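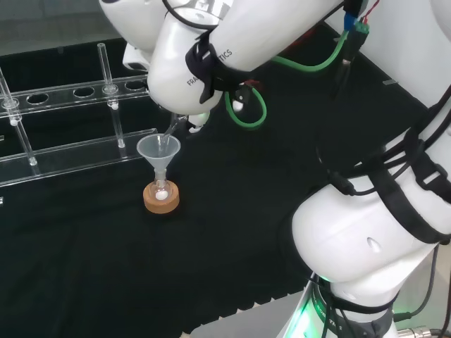 A **cork ring** is a round support for laboratory flasks that cannot stand by themselves. It is a short cylinder of pressed cork with a hole or a shallow hollow in the middle, and the curved bottom of a round-bottom flask sits in it. Other names are flask ring and flask stand.

## Use

Round-bottom flasks heat evenly and hold up well under vacuum, but they roll on a flat bench. The ring keeps the neck upright while the flask is filled, weighed, labeled or left to cool. Cork grips glass without scratching it and is a poor conductor of heat, so a warm flask is less likely to crack on a cold bench top.

A funnel is often set in the neck during filling. This raises the center of gravity, and a small flask with a tall funnel tips easily if the ring is too narrow. Small amounts of liquid are added with a pipette or a glass tube held over the mouth of the funnel. 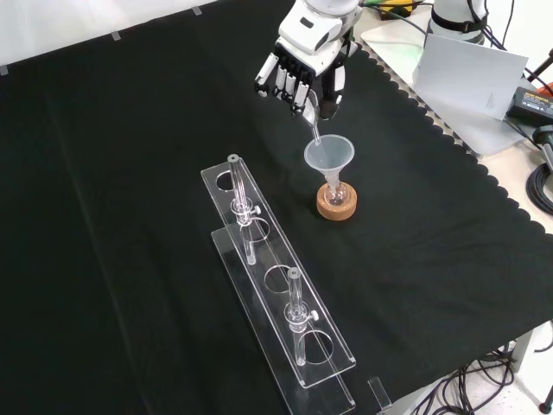
*2 min read*

## Sizes

Rings are sold by outside diameter or by the flask they fit. The Grellano catalog lists 5 sizes, the largest for flasks of 600 ml. A flask should rest on its curved wall, with its bottom clear of the bench.

## Materials

Most rings are made of ground cork bound with resin, which gives a speckled light brown surface. Rubber and plastic rings are easier to wash. Cork soaks up spills and stains, and strong acids make it crumble. Ryszard Dudek's bench manual *Losard* advises throwing out any ring that has taken up solvent.

## Related equipment

* **Test tube rack:** holds straight tubes in rows of holes. Clear acrylic racks let the user see liquid levels from the side but are damaged by acetone.
* **Ring stand:** a metal rod on a heavy base, with clamps. Despite the similar name, it is a separate piece of equipment.
* **Funnel:** plastic funnels are common for water-based liquids and glass ones for solvents.

## See also

* Round-bottom flask
* Pipette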